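6. Folding T-shirts on the bed

This section covers short-sleeved T-shirts only. For long sleeves, see section 8. The bed is used as the folding surface, so fold height and reach depend on the mattress – check both before starting a large batch.

6.1 Preparing the surface

1. Clear the bed of pillows and loose covers.
2. Pull the sheet towards the headboard and smooth it by hand. Small wrinkles are acceptable. A ridge under the shirt will show in the finished fold.
3. Place one shirt in the middle of the bed.

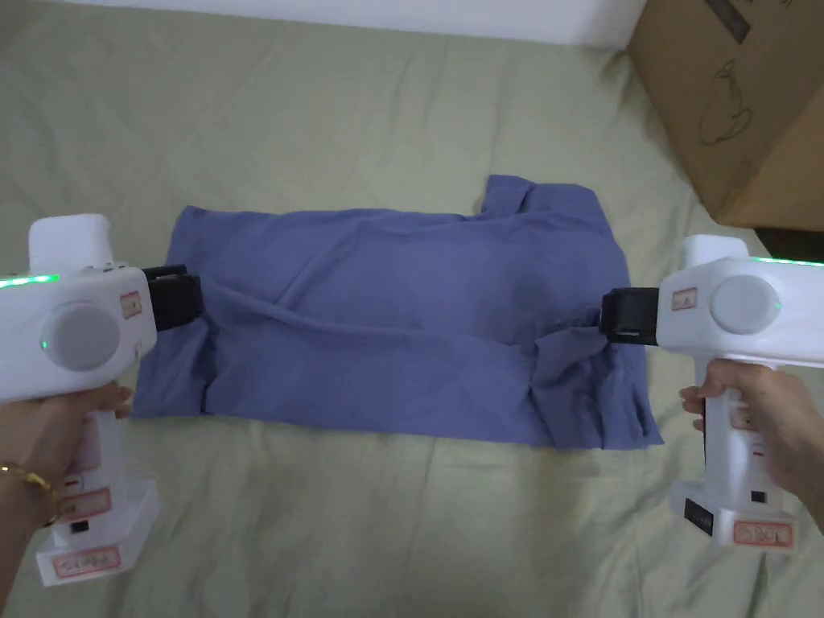
Work on one shirt at a time. Keep the remaining shirts off the folding area, or the hems will catch on each other when a shirt is turned.

6.2 Opening out a crumpled shirt

4. Find the hem first. It is easier to follow than a sleeve.
5. Take hold of a single layer near the hem and lift until the cloth hangs free of the sheet.
6. Lower the shirt and draw the hem towards you.
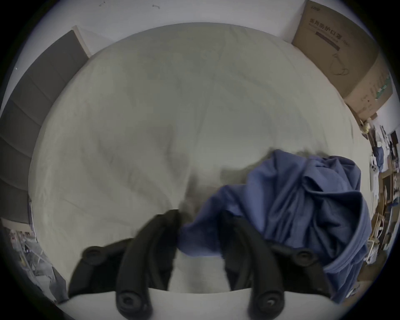
Fig. 6-2. Crumpled blue cloth held at a pinch, hem edge at the right.

Caution: Do not pull on the collar. Repeated pulling stretches the neckband.

6.3 Laying flat

7. Turn the shirt so that the collar points away from you. A slight angle is acceptable at this stage.
8. Open both sleeves and press out any air from the centre.

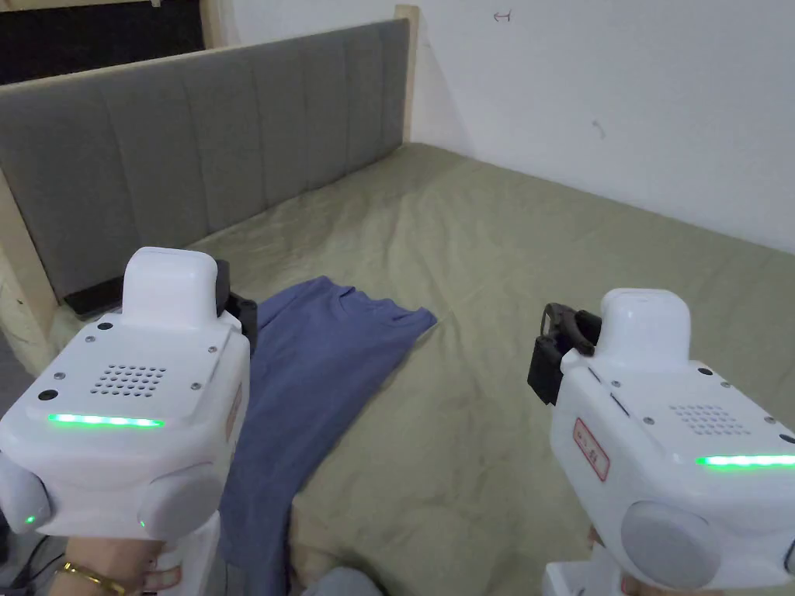 If the hem hangs over the near edge of the bed, move the whole shirt towards the headboard before folding. A shirt folded while hanging over the edge will come out uneven at the bottom.

6.4 Folding

9. Fold each side in towards the centre, with the sleeve laid back on itself.
10. Bring the hem up to the collar.
11. Hold the left and right sides, lift slightly and set down again to level the layers.

Note: The finished width should be no more than the width of the drawer. For the Laltham drawer insert, fold once more across the middle.
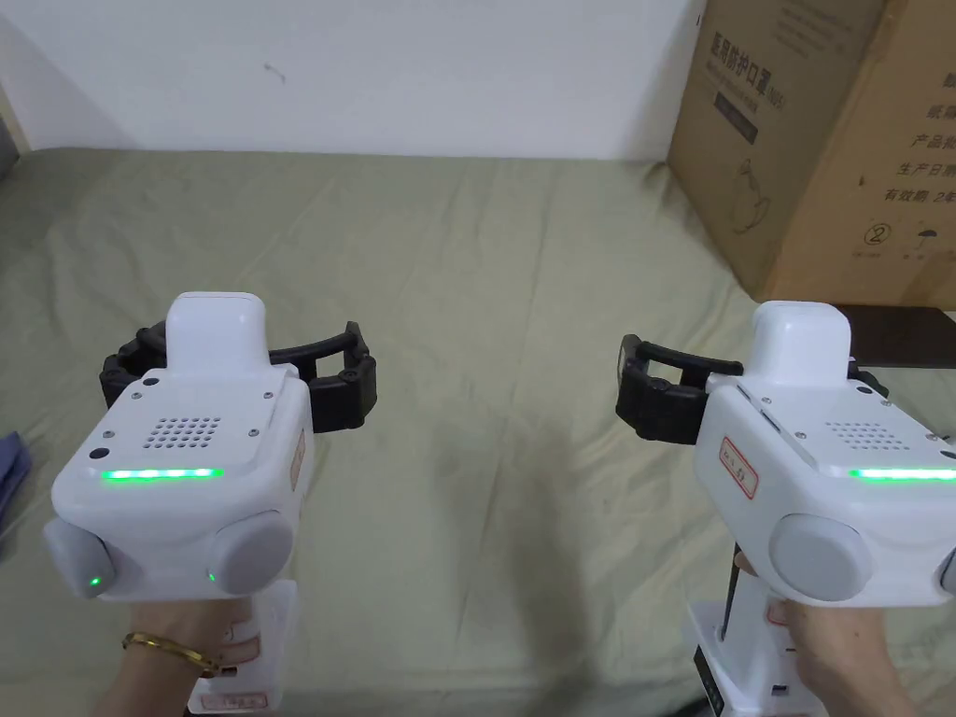
6.5 Stacking and storage

12. Stack no more than eight shirts, folded edges facing the same way.
13. Leave 2 cm clear above the stack so that the drawer closes without dragging the top shirt.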